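Ticket 2627: left arm stops during bag task, cell 3
Product line: two-arm bench cell, closed type
Site: Drasholm
Status: Closed
Priority: Normal

Opened by site, 8:40 a.m.

Good morning. Our cell 3 has a problem with the left arm. It starts normally, goes to the home position, and the first cycles are fine. After some time the arm stops in the middle of a motion and the control screen shows "joint 5 communication lost". The right arm does not stop by itself, it only stops when the program sees that the left arm is not answering.

If we switch the power off and on again, the left arm comes back and works until the next stop. The longest run this week was 105 cycles. The shortest was 3. We could not find any rule in it.

The task is the same as in the last month. The cell has to take an item out of a shopping bag and put it in the basket. We did not change the program. We changed the wall panels in March, but the fault started later than this, so I do not think there is a connection.

The total on the cycle counter is 2,627. By coincidence it is the same as the ticket number, please do not take it for a typing mistake.

Reply from Plavus support, 9:25 a.m.

Thank you for the clear report. Before we send any part, please do the following and write the result under each point.

1. With the power off, unplug the left arm communication cable at the base and plug it in again until it clicks.
2. Look at the connector for bent pins.
3. Run the slow joint test for the left arm, one joint after the other, and write down at which joint the fault comes.
4. Send us the log file from the last stop.

Please also tell us if anything was mounted on the arm after delivery.

Reply from site, 11:10 a.m.

Results:

1. Done. No change. The arm stopped again after 22 minutes.
2. The pins are straight and clean.
3. Joints 1 to 4 passed. Joint 5 passed two times and failed one time. Joint 6 passed.
4. Log file attached to the ticket.

About the mounted parts: the conduit on the left arm was replaced by us in winter with one from Imico, because the old one had a crack near the clamp. The new conduit has the same inside diameter. It came as a 680 mm piece and we did not shorten it. The cables inside are the original ones.
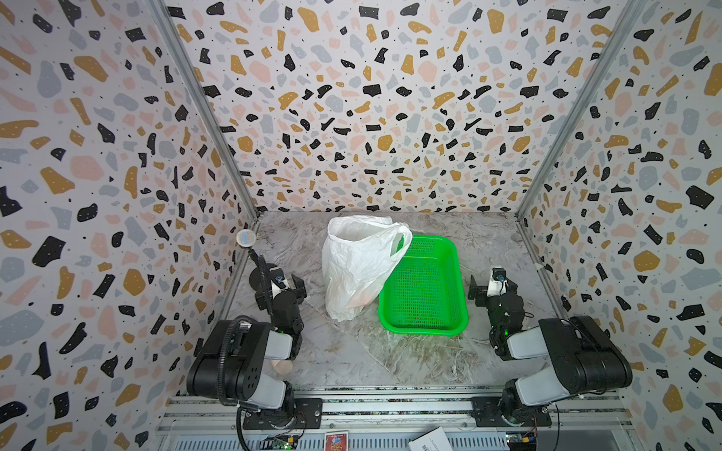 I would like to add one observation. When the fault came in the joint test, the forearm was folded back and the wrist was turning outward. I repeated this position by hand with the power on and the motors released, and I got the same message on the second try. When the arm is stretched forward I can move the wrist as much as I want and there is no message.

Reply from Plavus support, 1:15 p.m.

This is very useful. The log shows that the arm controller loses joint 5 for a very short time, then sees it again, but by then the safety stop is already active. The motor temperature and the supply voltage are normal in every record before a stop. For this reason we do not think that the joint drive is defective.

A fault which depends on the position of the arm is usually a cable fault. Please check how the conduit is held. In our manual the upper clamp must let the conduit slide a little, and the lower clamp must hold it firmly. If both clamps are tight, the cable inside is pulled every time the forearm folds.

Please check this with the power off and the plug removed from the wall. The arm can drop when the brake is released, so support the forearm first.

Reply from site, 2:50 p.m.

You were right about the clamps. Both were tight. I think that when we mounted the new conduit we tightened both in the same way, because on the old one we could not see any difference between them.

I opened the upper clamp and pulled back the conduit. The communication cable for joint 5 has a flat place in the jacket, close to the plug. When I bend it there with two fingers and measure with the meter, one wire opens and closes. The other wires are good in all positions.

Questions:

a) Can I shorten this cable and put a new plug, or must I replace it completely?
b) Is it necessary to calibrate the arm after the exchange?
c) Should I do the same check on the right arm? It still has the old conduit.

Reply from Plavus support, 3:20 p.m.

a) Please replace it completely. If it is shortened it will be under tension again. We can ship one from stock, but Majumder also keeps this cable and they are closer to you. It is the same part, so please order where it is faster.
b) No calibration is needed if you do not open the joint itself. A home position check is enough.
c) Yes, please check both clamps there. It is not needed to remove the conduit if the clamps are correct.

When you mount the new cable, leave a small loop before the plug at joint 5. Then fold the forearm completely by hand, turn the wrist to both ends, and look if the plug is pulled. Only after this close the upper clamp. It should hold the conduit in its place, but you must be able to move the conduit with your hand.

Status changed to: Waiting for part

Reply from site, two working days later, 10:05 a.m.

The cable from Majumder came this morning and it is mounted. The old cable was difficult to get out because the plug did not fit through the end piece of the conduit. I had to take off the end piece first. Maybe this can be added to the manual, it cost me half an hour.

Joint test on the left arm: all six joints passed, ten times each. I also repeated the folded position with the wrist turning outward and there was no message.

Home position check: the left gripper came to the mark without correction.

Right arm: the lower clamp was firm, the upper clamp was sliding. I did not change anything.

The bag program is running now. I will leave the ticket open until tomorrow if you agree.

Reply from Plavus support, 10:30 a.m.

Agreed. Thank you for the remark about the end piece, I passed it to the person who writes the manual. Please keep the old cable until the ticket is closed.

Reply from site, next day, 4:35 p.m.

The cell made 680 cycles without a stop. I wrote "upper clamp must slide" on a label and put it inside the door of the control cabinet, and I added the clamp check to our monthly list for this cell.

From our side the ticket can be closed. Do you need the old cable back?

Reply from Plavus support, 4:50 p.m.

No, you can throw it away. Closing the ticket.

Cause: communication cable of joint 5, left arm, damaged by tension. Upper conduit clamp too tight.
Action: cable replaced, upper clamp set again, right arm clamps checked.
Status changed to: Closed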